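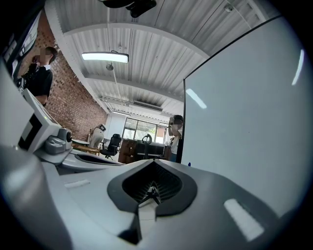
Trotex open day, Umley, 2026-04-13.

I went to the Trotex open day for the carpet tiles. My office is getting new ones, I was out of the room when they picked someone to care, and so I spent a morning in Umley learning about backing.

The tour started ten minutes late with coffee and a form promising we wouldn't touch the tufting line. Arnout Brouwer led our group of 14. He has been in flooring for 18 years and talks about yarn the way other men talk about their boats. The dye hall smells like a wet sweater. The cutting room is better - tiles drop off the end with a slap, and I could have watched that until lunch.

Lunch was a cheese roll.

Afterward we were shown the Drisine range, which comes in gray, warm gray and a green called Majimbun that I liked more than I expected to. The minimum order is 400 tiles. My office needs fewer than that, a fact I kept to myself through the whole sample session. 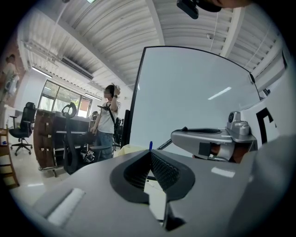 Can you replace one stained tile without redoing the floor?
Younes Nasr from the sales desk told us it's fine as long as you kept spares from the same dye batch, and that most people throw theirs out.

Parking is free but badly marked. Follow the signs for deliveries and turn left before the gate.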